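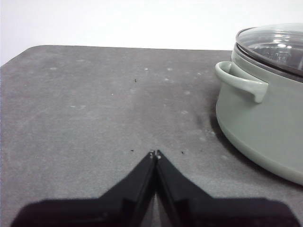
*A green cooking pot on a gray surface.*

**Saber to Issue Ondine's "Zakano" on Vinyl and Digital in August**

Thu 19 June. Saber, the independent label for electronic and long-form instrumental music, will release "Zakano", the second full-length album by the duo Ondine, in August. The album will be sold as a double LP and as a download. A CD edition is not planned.

"Zakano" contains 16 tracks across four sides. It was recorded at Ploltura, a two-room studio with a tiled live room and a separate control room. All basic tracks were played live by both members, without a click track, and recorded to eight-track tape. Overdubs were limited to bowed metal, reed organ and a small amount of voice. The tapes were then transferred at 24-bit resolution for mixing.

The first vinyl pressing is limited to 1,000 copies on black vinyl, cut at 45 rpm. The slower speed was tested on the longest side and rejected after the test pressing showed a loss of high-frequency detail toward the label. Of the first pressing, 100 copies will be hand-numbered and include a printed insert with the tuning charts used for the reed organ parts. These copies will be sold only through the label's mail-order shop, with a limit of one per customer.

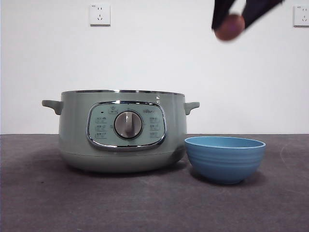 The download edition carries the same running order as the LP, with the side breaks removed. Tracks five through eight were recorded as one continuous take and will play without gaps on software that supports gapless playback. Buyers of either vinyl edition receive a code for the full-resolution files. The code is printed on a card inside the outer sleeve.

Ondine's first album was made with sequencers and drum machines. The new material uses neither. Most of the pieces are built on a single drone, with percussion entering late or left out. The longest, "Harbor Scale", takes up all of side C and runs for about 19 minutes. The shortest, "Second Valve", is a solo organ piece that closes side A.

Pre-orders open two weeks before release. Stores should place orders through their usual distributor and note that the numbered edition is not available at wholesale. Vinyl orders placed with the label ship in stiff card mailers, with the records packed outside the inner jackets to prevent seam splits.

Ondine will perform the album in full at one release concert in the live room at Ploltura. Capacity is 182, standing only. Tickets will go on sale with the pre-orders.

Review copies are supplied as downloads. Requests from press and radio should state the outlet, the preferred file format and the planned date of coverage or broadcast.

**Media contact:** Saber press office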